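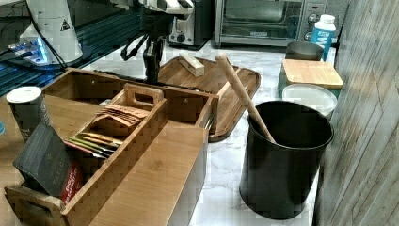 GALLERY / CELL UPKEEP

Counter cell, Pirko bench: setup and routine care

Page kept by Ladan Babaei. Last edited 2020-08-25.

The counter cell is the one we use for kitchen pick and place. The arm hangs over a white marble-patterned top with gray veining, and everything it has to work with or work around sits on that top: the big bamboo organizer box with the tea caddy inside it, the tray, the black bin, and the toaster and toaster oven against the wall. The gripper comes down just behind the organizer box, so the box is the first thing to check when a path gets changed.

The notes go with the picture. They cover the layout, the cable, the gripper and the log, in the order I do them.

Layout. The organizer box goes in at an angle, running from the near left corner up toward the middle of the counter. The caddy sits inside it with the tea packets standing upright next to the handle. The tray lies diagonally behind the box. Its front corner comes out past the right side of the box, and it stays that way — the tray positions in the Skivska program were taught with it there. If you move either one, teach the positions again.

Right side. The bin stands right of center with the long wooden handle angled out of it, over the tray. Treat the handle as the tall item on that side and plan the approach above it. The metal bowl, the bottle and the small cutting board are grouped near the wall and are not pick targets in the current program.

Cable. It curves off to the left of the arm. Before a run, jog the arm slowly through both ends of its travel and watch the curve. It should open and close without pulling tight and without touching the box. Look for shiny spots on the jacket and check that the clamp screws have not backed out. We replaced the clamp once, in April, after a screw worked loose. The spare is in the Godoy drawer with the short hex keys.

Gripper. Power down first. Wipe the fingers with a dry cloth, then a damp one, then dry again. Tea dust packs in behind the pads and the grip gets weak on thin packets. Pads are changed every 500 cycles, 2 at a time, never one old and one new. After a pad change, run the open and close test with nothing in the fingers, then with one tea packet.

Counter. Wipe up crumbs before homing the arm. Do not use the spray cleaner under the arm.

Log. Write the cycle count and your initials in the Fuvley sheet when you finish. The count at my last check was 687, with the second set of pads on.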